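Furkex publishes house rules for hand-held grippers, all 108 of them

Tuesday, December 31, 2024

Furkex has spent the last working day of the year releasing a code of practice for hand-held grippers, thereby making sure that it will be read in January or not at all. The document runs to 108 numbered rules and applies from March to every site that collects handling data for the company, including the two run by its contractor Drustex.

The code replaces a single laminated sheet which said, among other things, "be sensible". Sites had interpreted this in different ways. An internal review at Furkex looked at 985 recorded sessions and found that operators disagreed on when a session began, when it ended and whether wiping the table counted as part of it. Under rule 5, it does not.

Much of the new text is about wear. Fingers must be looked at before each shift, and any scuffing, chipping or loss of coating written down in the log, with the side noted as left or right. Left and right are to be taken from the operator's point of view, a matter that gets its own rule and a footnote. A chipped finger may stay in use if its partner still meets it squarely when closed. A loose one may not, however much the operator has grown used to it.

Work surfaces get a chapter to themselves. They should be plain, flat and evenly lit, and marks that will not come off must be recorded once and then left alone. Drustex asked during the consultation how large a mark had to be before it counted as a mark. The answer takes up most of page 31 and does not include a size.

Every session must also open and close with the fingers apart and nothing between them, held steady over the surface for five seconds. Furkex says this gives the people who check the recordings a clean start and finish.
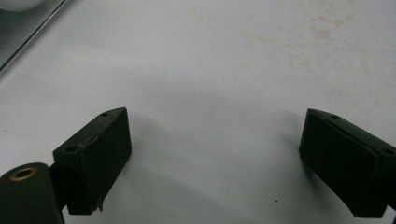 Operators at the Otano site tried the five-second rule during the autumn and reported that it was easy to follow and very long. A request to cut it to two seconds was turned down on the grounds that two seconds had been tried before, in the days of the laminated sheet, and had generally come out as none.

Drustex has said it welcomes the code and will train its staff in January and February. It has also asked for a shorter version. Furkex is preparing one, which at the last count had reached 40 pages.

Comments on the full text can be sent in until the end of January, using the form in annex C. Instructions for filling in the form are in annex D.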